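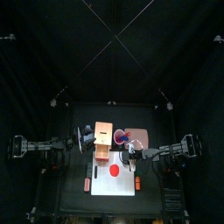 Can a machine tidy a desk yet?

We get asked this more than almost anything else, usually by people who have seen a clip of a robot folding a shirt and want to know when one is coming for their own laundry. So for this issue Fitriani Setiawan spent a day with the tidying group at our Norbridge workshop, and she came back with a full notebook and a lot of questions of her own.

The short version is that it can, some of the time, and it's thrilling to watch when it does! The task sounds like nothing. Pull open a small wooden drawer, pick up a marker, put it in, push the drawer shut. You or I would do it while talking on the phone. For a pair of robot arms it's a whole string of separate problems, and the drawer is the worst of them. Pull slightly off to one side and it jams. Pull too hard and the box comes along for the ride, so one arm has to steady the box while the other does the pulling (which is how most of us do it too, if you stop and watch your own hands).

The group ran the drawer task 146 times in March. The marker ended up inside with the drawer closed in 20 of the first batch of tries, and things got a good deal better once the arms had more practice runs to learn from. There are now 1387 of those, all done by a person guiding the arms by hand, and Ginting, the program that learns from them, gets a fresh helping every week.

Fitriani's favourite part was the eraser. It's soft, so you'd think it would be easy to hold, but the fingers squeeze it, it bends, and then it pops out sideways. A hard block is far kinder. Pens roll. Cups are fine until there is something standing up in them, and then the whole lot wants to tip over. She had a go at driving the arms herself and took four attempts to put a pen in a cup, so she has a lot more sympathy for them now.

What about the shop floor? Our friends at Dratden have been trying the same sort of arms on packing small parts into trays, and they're further along than we are. Their parts are all alike and turn up in the same place each time, and that helps enormously. A home is much harder going. Your desk tonight won't look like your desk this morning, and mine certainly won't.

So please don't throw out the duster just yet. But a year ago we couldn't get the drawer open at all, and now we're arguing over how neatly things ought to sit inside it, and I find that wonderful.

Next up is wiping a whiteboard clean, which the Mallel team has promised to help with. If you have a chore you'd like us to try after that, small and table-sized please, write in and tell us. The list of suggestions is pinned up by the workshop door.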